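Vementon H2 Hand Kit: Long-Term Review

Category: Robot arms and hands
Reviewed by Solène Fleury
Configuration tested: right hand, forearm housing, driver board, bench supply
Price paid: $2,949 with forearm housing; $2,040 for the hand alone

The H2 is a tendon-driven hand sold as a kit, aimed at people who already have an arm to put it on. I bought it with my own money for a build in a shared workshop, where it replaced a two-jaw gripper I had made from a Rollitz parallel slide. This review covers assembly, wiring, calibration and several months of use. It does not cover the left hand or the tactile fingertips, neither of which I have used.

What arrives

The kit ships in two trays. The upper tray holds the shell parts, the finger segments and the hardware, bagged by assembly step. The lower tray holds the actuators, the driver board and a spool of tendon line. My kit was short one retaining clip and had two extra washers. Vementon sent the clip without argument.

The manual is a 34-page PDF. Mechanical steps are well drawn. Electrical steps are thinner, and the connector pinout appears only in an appendix, printed from the cable side without saying so. Check it with a meter before applying power. Dorian Barbier, who has the bench next to mine, built the same kit a month earlier and lost a driver board to exactly this.

Assembly

I logged 19 hours from opening the trays to the first commanded movement. More than half of that went into tendon routing. Each line runs from its spool through a guide, past the wrist and into the finger, and the order matters: if the thumb is routed before the index finger, the index guide can no longer be reached with the supplied hook. The manual gives the correct order but does not warn about the consequence of ignoring it. I ignored it and did the thumb twice.

Shell fit is good. The panels met with no filing, and the seams closed evenly when the screws were tightened in a cross pattern. The bosses take self-tapping screws and will tolerate perhaps three removals before they start to strip. I drilled mine out and fitted threaded inserts. For anything that will be opened for service, I would do this at the start.

The pivot screws are the other place to spend time. The specified torque is low, and without thread locker they back out. With too much torque the joint binds near the end of its travel, and the current draw climbs well before the finger stops moving. I set each one by hand, cycled the joint unpowered, and applied a medium-strength locker only after the drag felt even in both directions.

Wiring and control

The driver board speaks serial and CAN. I used CAN. The supplied library compiles on a current Linux desktop and exposes position, velocity limit and current limit for each joint. There is no torque mode. Current limit is an acceptable substitute for closing on rigid objects and a poor one for soft objects, where tendon friction makes up too much of the reading.

Default current limits are set high. Lower them before the first calibration run. The routine drives every joint to its stop, and a misrouted line will be pulled hard against its guide.

The supply must tolerate fast load steps. A Zevia bench unit I had on the shelf tripped its protection whenever all fingers closed together. Adding bulk capacitance at the board cured it. The manual lists a continuous current figure and no peak, an omission that should be corrected.

In use

Repeatability is adequate. After a warm-up cycle the fingertips return close enough to their taught positions to pick up screwdrivers, sanding blocks and small boxes from a fixed location. Cold, the first few grasps land short. I run ten open and close cycles at startup and have stopped thinking about it.

The tendon line stretches during its first weeks and then settles. Plan on re-tensioning twice. The adjusters can be reached with the lower cover off, so the job is short, though the locking nuts are an awkward size and the kit includes no wrench for them. A thin Vaněk spanner fits.

Noise is moderate. Gear whine from the forearm is audible across the room with the dust extractor off.

Update after regular use

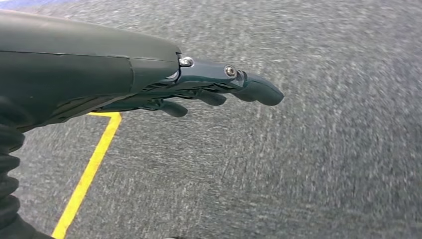 Workshop, 16 March 2024

The hand has been in service since July, and most of my opinion of it is unchanged. The dark shell over the forearm still looks presentable, and the silver screws at the wrist junction and on the side of the hand plate are easy to get at with a hex key. The underside is more open, with ribbed structure and linkages exposed, and it collects lint and sawdust. I blow it out with low-pressure air every couple of weeks.

I now use yellow tape on the carpet as a position reference for floor-level moves. It is crude, but an offset shows up quickly when the hand passes over a corner.

Two parts have been replaced: one tendon, frayed at the wrist guide, and one fingertip, which I damaged by commanding a move through a vise. Spares are priced fairly. The tendon took forty minutes, most of it spent recovering the broken end.

Firmware has had one revision in that time. It fixed a fault where the board dropped off the bus after an overcurrent event and needed a power cycle. Calibration values are erased by the update — export them first.

For: shell fit, serviceable pivots, usable library, spares supply.
Against: pinout drawing, plastic screw bosses, no torque mode, peak current not stated.

Rating: 7/10. Buyers with an existing forearm or a suitable mount should take the hand alone and put the difference toward threaded inserts, spare line and a better supply.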